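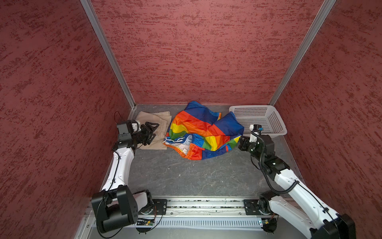

Chapter 3
Folding, and Other Acts of Faith

Every household owns more cloth than it can fold, and the Strobel household of Gandport owned more than most. Svenja Strobel kept a laundry diary one September and reached 106 garments before she gave up writing and went back to ironing. Her entries sort clothes by temper. A plain beige garment folds into a rough rectangle and stays put. Rainbow-striped shorts with a drawstring lie in a crumple next to it, lining showing, while the mesh basket stands empty in the corner and waits for someone to make a decision.

In this chapter we start with flat folds, move on to waistbands, and leave fitted sheets to Chapter 4, where they can do less harm.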